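Setting Up Your Home Binder (Part 2: Printing, Punching and Filling the Sections)

Okay, you've got your binder and you've downloaded the Grusimetti page pack, so now we get to the fun part! I've put this binder together more times than I care to admit, and these are the steps I use myself every fall. Set aside an evening, put on some music and clear a good stretch of table.

Before you start

You'll need the binder, a three-hole punch, a set of tab dividers and 100 sheets of plain letter paper. The full pack is 284 pages, but please don't print all of it. I did that my first year and I'm still using the backs for grocery lists.

Note: If you bought the Mendonça bundle, your pages are sorted by season and the page numbers won't match mine. Go by the page titles and you'll be fine.

Step 1. Open the file called Start Here and pick your sections. There are 11 to choose from. I use Meals, Cleaning, Bills, School, Birthdays and House Repairs, and I leave the rest on my computer until I want them (the Garden section and I are taking a break).

Step 2. Print one test page. Choose "Actual size" in your print settings and turn off "Fit to page." Hold the test page up to your divider tabs and make sure the left margin is wide enough for the holes.

Caution: Some printers switch back to "Fit to page" every time you open a new file. Check it for each section, or your weekly spread will come out with one side shorter than the other. Ask me how I know!

Step 3. Print your weekly pages next. I do 18 weeks at a time, double-sided, flipped on the long edge. That gets me from the end of summer to the holidays with a bit left over, and a new batch goes in after that.

Step 4. Let the pages sit a few minutes if you have an inkjet. The Sela color set has big blocks of color across the top and it smears like crazy when it's fresh.

Step 5. Punch no more than eight sheets at once. Line them up against the guide, press down slowly, and empty the little tray before it gets full — confetti in the carpet is no joke.

Step 6. Put the sections in the order you'll reach for them. Meals goes first in mine. Huguette Carré wrote to me in October to say she keeps Bills at the front with a pocket folder right behind it, and I tried that for a month and liked it a lot, so do whatever suits your house.

Step 7. Fill in the Meals section with a pencil. Start with the dinners you already make on repeat and give each one a day. Write the shopping list on the facing page as you go, while you still remember what's missing from the pantry.

Tip: Leave one night blank each week. Leftovers, takeout, cereal, it all counts!

Step 8. Slide your cover page into the front pocket. The plain Brorkden cover has a spot for your family name, and it prints nicely on heavier paper if you have any lying around.

If your rings don't close all the way, you've got too many pages in there. Take out the weeks you've finished and clip them together in a drawer. Beat Kälin asked whether the half-size pages work in this binder, and they do, but you'll need to punch them with the guide set to the smaller mark.

Steps last checked 12/24/19. Part 3 covers the monthly reset and the budget pages.
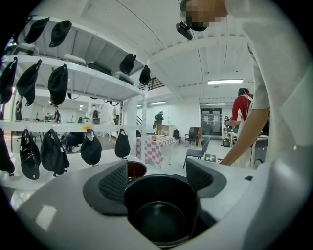 Reaching past the mesh flap beside the black pot.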